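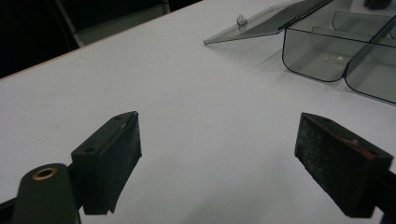 What happens to a sorter's day when part of the sorting is handed over to a machine? At Tretasance the day gets slower, the talk gets quieter, and the fiddly pieces pile up at one end of the bench.

## 4. What changed on the sorting bench

I should say where I'm writing from. I spent most of August sitting with the small-goods team at Tretasance, a firm in Clodton that takes in costume jewellery sent back to shops, checks it over and gets it ready to be sold again. Section 3 went through the numbers from the pilot. In this section I want to stay with the people, because I came away thinking that the numbers leave out most of what I saw (and most of what I was told over tea!).

Before the pilot, the job was simple to explain and hard to do well. A crate came in, you tipped it out, you found the pairs, you looked for bent hooks and missing stones, and you put each piece into its own compartment. A good sorter got through 774 pieces in a shift, and the good sorters all knew it, too. That number was written on a whiteboard by the door and people brought it up constantly, sometimes proudly and sometimes with a groan.

The pilot brought in two things. One was Medrano, a pair of arms on a fixed stand at the far end of the room, meant to take over the plain pieces. The other was a set of hand-held grippers, used by the sorters themselves to show the arms how a piece should be picked up and put down. You hold the tool, you do the job with its two fingers where your own would normally go, and the recording goes off to a program called Plaltolard, which turns a few weeks of this into something the arms can copy. The team had a target of 2,000 recorded picks before the arms were allowed anywhere near real stock. They ended up making 2,541, mostly on account of the earrings, which I'll come to.

I had a go myself on my second morning and I was dreadful at it. My own fingers know without being asked how hard to squeeze a thin bit of wire. With the gripper you have to look, squeeze, look again, and then hope. The sorters were far better than me, but every one of them described the same odd feeling of becoming a beginner at something they had done for years. I think this matters more than it sounds. The people asked to do the teaching were the quickest hands in the building, and for the length of the recording period they were slow, in front of each other, every day.

The clear boxes made it harder still. Reaching over a wall of see-through plastic for something tiny is a nuisance even with bare hands, and with the tool you're bringing a good deal of kit down into a small space.

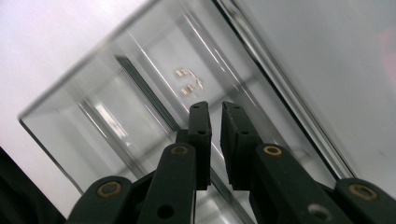 According to one of the longest-serving sorters, the worst of it was being watched while getting it wrong. She told me she had never minded the arms, and that she'd happily let them have every plain stud in Clodton, but she did mind going home feeling clumsy. "I've been good at this for years," she said, "and for three weeks I was rubbish, and I was the one being paid to show it how."

I heard milder forms of this from nearly everybody. It didn't come from dislike of the machine, as far as I could tell. Several people were really fond of the arms by the end and would wander down at break to see how they were getting on. What bothered them was that the whiteboard stayed up. The daily number was still being written down while half the team were recording, so on paper it looked as if they'd all suddenly got worse at their jobs. When I asked the shift lead about this she went a bit pink, and the board was gone by the Thursday. I'm not claiming that as a finding, but I was pleased!

The second change was in who talked to whom. Sorting by hand leaves your mouth free, and the room had always been noisy, with a radio and long arguments about television. Recording takes all your attention. People stopped chatting at the recording places, and the talk moved to the checking table instead, where you can look up between trays. New starters used to pick up the trade by sitting beside someone and listening to them grumble about bad clasps. With the best sorters now working in silence, two of the newest people told me they'd learnt more from the returns notes than from anyone sitting near them. I don't think the firm had planned for that, and I hadn't thought to ask about it until it was staring at me.

The third change was in the mix of work. Studs and plain rings went to the arms fairly soon. What stayed with people was anything that hooks, dangles or tangles. Drop earrings were the sticking point all the way through: the wire is thin, the bead is smooth and rolls about, and the piece can sit quite differently in the fingers from one pick to the next. The sorters ended up agreeing their own rule for these, which was to settle for a light hold and move slowly.

**Figure 4.** A pearl earring on a wire hook, resting loosely between the two fingers of the hand-held gripper. Clear plastic on the left. 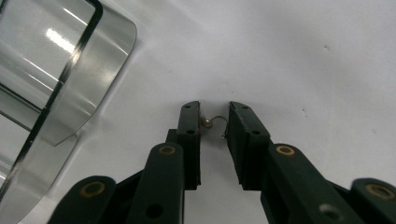 That rule never made it into the written instructions, by the way. It was passed along at the bench, and when I compared recordings from before and after it took hold, I could see the difference straight away in how long people waited before lifting. So there was skill going into the machine that hadn't been asked for and wasn't being paid for as such. A few of the team had noticed this and wanted it recognised in their grading. Others just wanted the radio back on.

Tretasance has since moved to 40 minutes of recording at a stretch, followed by a spell at the checking table, and has started putting a newer person beside each of the recorders with leave to interrupt. It slows the recordings down. The sorters I spoke to in my last week liked it a lot better, though the question of grading was still open when I left, and I pick it up again in Section 5 along with the pay data.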